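Search news and notices

Enter keyword Go Advanced search

Sundeo replaces worktops at Jaber assembly site

22 July 2008

Sundeo has finished replacing the work surfaces at the Jaber assembly site, ending a programme that began last November. The old grey tops, which had been in use since the building opened, have been taken out and pale tops with a wood grain fitted in their place. The order came to 64 tops, supplied by Tresetti and fitted in four stages so that assembly could carry on in the other bays.

The new surface was picked from a shortlist of three. Each was put on a bench in the small parts bay and used in the normal way for a full quarter, then checked for scratches, staining and changes in level. The pale finish was not the hardest of the three. It was chosen on the strength of the small parts trial, in which staff were asked to find dropped screws and washers against each top under the existing ceiling lights. Times on the pale top were the shortest at every station.

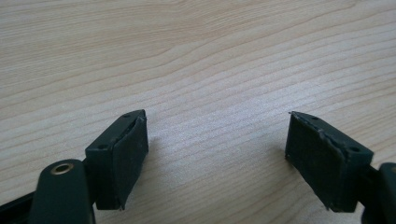
The new surface at Jaber, with its fine, wavy grain.

Ismail Saber, who ran the trial, said the grain had been the main point of doubt. A strongly marked surface can hide thin items such as wire ends and split pins, and one of the rejected samples was turned down on those grounds. "We wanted the lines to be there but weak," he said. "On a plain white top people complained of tired eyes by the end of a shift. With some pattern the complaints dropped off."

Tops are laid with the grain running along the length of the bench. Joints between adjoining tops are closed with a narrow strip and must be level to within the site limit before a bench is signed off. Two benches in the packing bay failed this check and were lifted and packed out again. Both have since passed.

Load tests were carried out by Dotico before the main order was placed. A sample top was loaded at the centre with 235 kg and left overnight, and the sag was measured the next morning with the load still in place. The sample was also put through 1,000 cycles of wiping with the standard bench cleaner. Dotico reported no change in colour after the wiping test and a small loss of shine near the front edge, where the pad turned.

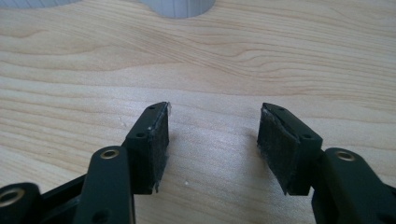 Glare is the one matter still open. Lumturie Nikolovski, who looks after lighting at the site, has logged reports of bright patches from four of the bays, mostly on benches that stand directly under a fitting. The effect can be seen in the middle of the tabletop, where the light spreads into a slightly washed-out, glossy sheen. Readings will be taken at each affected bench, first with the present fittings and then with a frosted cover in place. If the covers do not bring the readings down, the fittings will be moved towards the aisle.

Until that work is done, staff who find the reflection a problem may ask for a matt bench mat from stores. Mats should be laid flat and should not be taped down, as the tape used on the old tops leaves a mark on the new finish. Solvent cleaners are also ruled out. The standard bench cleaner and a soft cloth are enough for day-to-day use.

The old tops have been stacked in the yard store. Those in fair condition will be cut down for shelving and the remainder sent for disposal. Bench numbers have not changed, and existing job cards remain valid.

Related items
Small parts bay: revised bench layout
Frosted light covers on order
Yard store opening hours
Bench cleaner: change of supplier
Packing bay back in full use

Last updated by: Site Notices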